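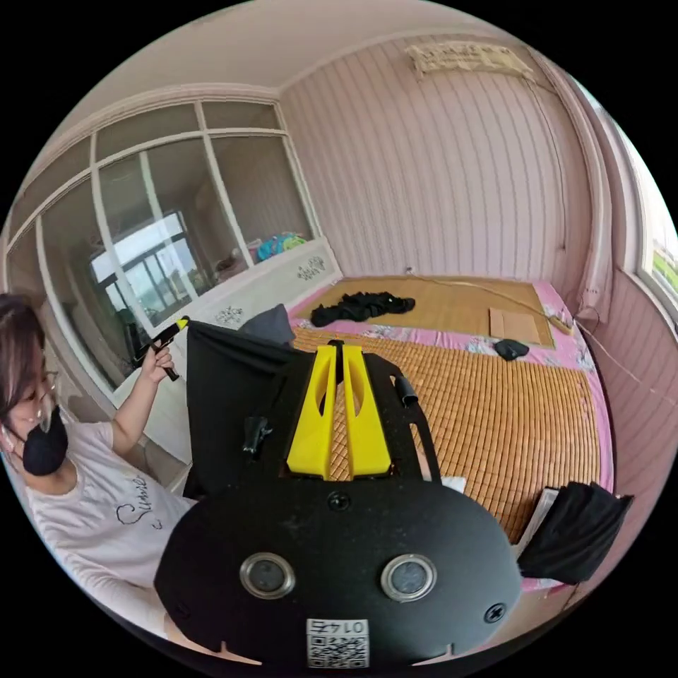 Bed with bamboo mat in place, black cloth in a crumpled pile at the far end.

Residents' Forum, Mahlangu House: Bedding and Laundry

Posted by T_Modise (moderator)
Members are asked to use this thread for questions on summer bedding and on folding clothes in the bedroom. Several residents have written to the office regarding tile mats of the woven bamboo type, laid over the ordinary sheet. The present guidance permits them in all rooms through the end of August. Please state your experience and keep to the subject.

Posted by ihor.sirko
I wish to record my support for the mat as a folding surface. It is firm, and a T-shirt can be pulled flat on it in a way that is not possible on a soft quilt. I place the shirt face down, bring in both sides, turn the sleeves back and fold upward from the hem. My mat is laid over a cotton sheet with the edges of the sheet left showing, which also keeps the mat from sliding against the mattress.

Posted by Rampersad_N
With respect to the previous member, I do not agree. The gaps between the tiles catch on thin knits. I have two black shirts with pulled threads at the back, and in both cases the damage appeared after I began folding on the mat. I now fold at the table. I would ask that the guidance include a caution on this point.

Posted by ihor.sirko
May I ask which mat the member is using? The older Jodska mats had a nylon cord that frayed at the corners. Mine is a later one and has given no trouble in two summers.

Posted by Rampersad_N
It is a Jodska, bought before I moved into room 915. I accept that the cord may be the cause. I maintain that a table is the better surface.

Posted by cosmin_v
A table is not available to every resident. In the smaller rooms on the eighth floor the bed is the only flat surface of any size, and a rule in favor of tables would be of little use there. My own difficulty is with dark clothing. Black shirts left in a heap pick up lint from the sheet, and after an hour they hold every crease.
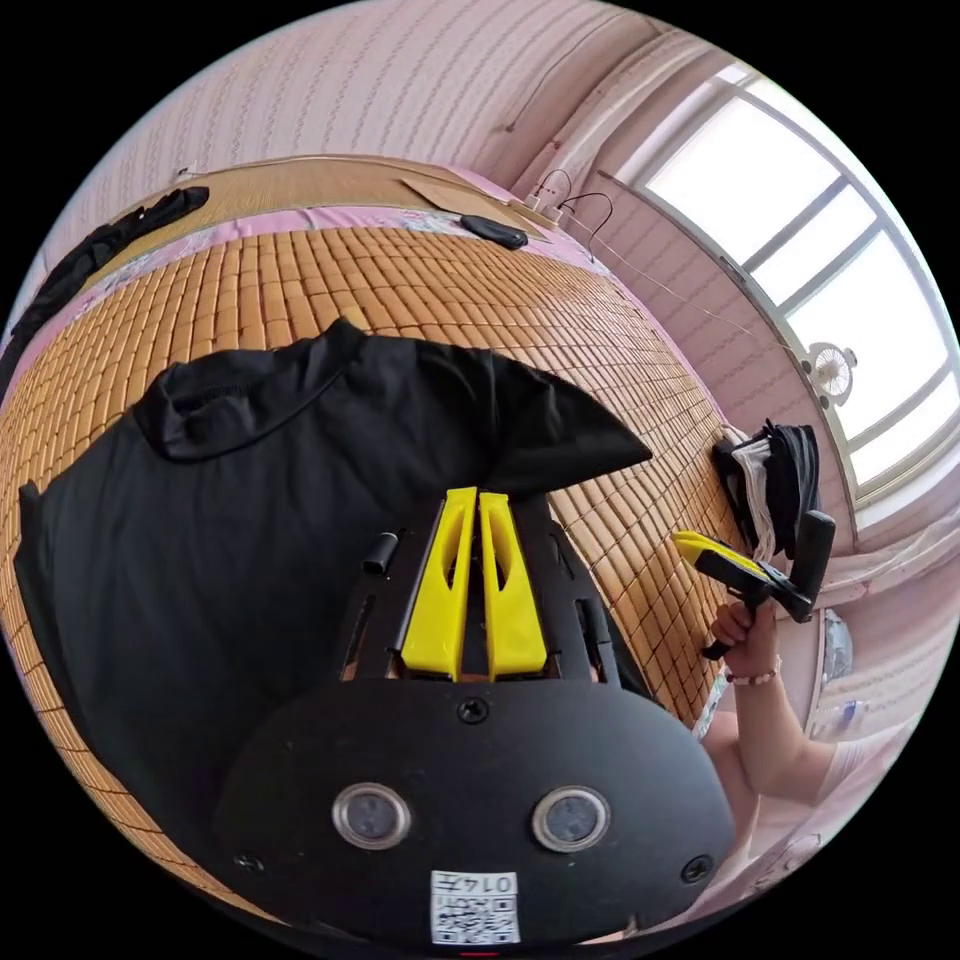
For that reason I now take each shirt by the shoulders, shake it once and lay it down with the neckline toward the head of the bed before I touch the sleeves. If the neckband is straight, the rest of the shirt generally follows. A crumpled shirt folded as it lies will come out crooked, and it will have to be done again.

Posted by T_Modise (moderator)
Thank you. The remark concerning smaller rooms is noted. No rule requiring a table is under consideration.

Posted by tshepo.m
Could the office clarify the position on smooth straw mats? I keep one folded at the far end of the bed and was told at the desk that only the tiled type was permitted. The notice does not say so.

Posted by T_Modise (moderator)
Both types are permitted. The desk was in error and has been informed. Mats of either type should be wiped with a damp cloth and dried fully before they are rolled. They may not be placed in the machines on the ground floor. One was put through a wash cycle in August and machine 9 was out of service as a result.

Posted by Rampersad_N
Will the caution regarding thin knits be added?

Posted by T_Modise (moderator)
A line will be added advising residents to check the cord and the tile edges before laying delicate clothing on a mat. It will not name a manufacturer.

Posted by ihor.sirko
I have no objection to that wording, although I consider it unnecessary for mats in good condition.

Posted by Rampersad_N
I am satisfied with it. I shall continue to use the table.

Contact the residents' office: extension 772 | Copyright Mahlangu House Residents' Forum | Back to top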